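Nillthorpe Stackable Fruit Crate, vented, 6 kg

The Nillthorpe is a shallow picking and storage crate for small whole fruit: longan, lychee, cherries, small plums, crabapples, figs. It has been in the Moriarty catalog for years, and this version replaces the older one with the folding handles. The footprint is the same, so old and new crates will stack together.

Shallow matters with small fruit. In a deep bin the bottom layers carry all the weight, and you find the split ones three days later by smell. The Nillthorpe holds fruit in a bed no deeper than a hand, and the next crate up rests on the corner posts without touching what is underneath.

## Specifications

| | |
|---|---|
| Outside length | 500 mm |
| Outside width | 300 mm |
| Usable depth | 64 mm |
| Rated load | 6 kg |
| Material | Food-grade polypropylene |
| Colors | Gray, green, cream |
| Wash temperature | Warm water only, no steam |
| Made in | Trostovora |

The rated load is for fruit spread level. Crates will take more than that on a bench, but we don't recommend carrying them that way. The long sides start to bow and the corner posts no longer line up.

## Floor and side vents

The floor slots run lengthwise and are narrow enough to hold longan and most cherries. Blueberries and currants will drop through. If you pick those, order the Hakolgate liner, a flat mesh sheet cut to the inside of the crate. It lifts out for washing and can be trimmed with scissors if you want to line half a crate.

Side vents are on all four walls, set above the floor so that stems don't poke out and catch on the crate next door. When stacking in a cold room, leave a hand's width between the stack and the wall - the vents don't do much if they are pressed against a panel.

## Picking longan into the crate

Most growers who buy the Nillthorpe for longan cut whole clusters and lay them in with the stems on. The fruit keeps better on the stem, and the rind is less likely to tear where it joins. Lay clusters with the stems toward the center of the crate so that cut ends don't press into the fruit along the walls.

For loose fruit, snip each one with a short piece of stem still attached. Pulling often takes a plug of rind with it, and a longan with an open top has to be eaten that day. Keep a separate crate for those. The cream color is handy for this because it is easy to tell from the gray at a distance.

Rinds vary a lot on the same tree. A mottled tan-and-brown skin is normal and tells you little about the inside. Dark soft patches or a sour smell are the things to sort out before storage.

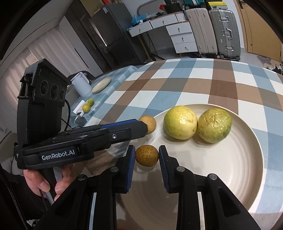
Don't wash longan before it goes into storage. Brush off dust with a dry cloth and leave the washing until the fruit is going to be eaten or packed for sale. If it has come in from rain, spread it one layer deep in the crates and let air move through before stacking.

## Cleaning

Rinse after each use and scrub the slots with a bottle brush. Dish soap is fine. Bleach solution is fine if you rinse it off well, but repeated strong bleach will dull the green crates. Dry them upside down. Do not leave empty crates in full sun all summer - polypropylene gets brittle, and the corner posts are the first part to chip.

## Ordering

Sold singly or in packs of 6. All crates in a pack are the same color. The Hakolgate liner and the snap-on lid are sold separately. The lid fits this version only and will not close over the folding-handle model.

Packs ship nested in one carton. Single crates ship in a paper wrap and sometimes arrive with scuffs on the outside walls, which we don't treat as a fault. Cracked posts or a warped floor are replaced at no charge if you write to us within the month.

The green is out of stock until March. Gray and cream are available now.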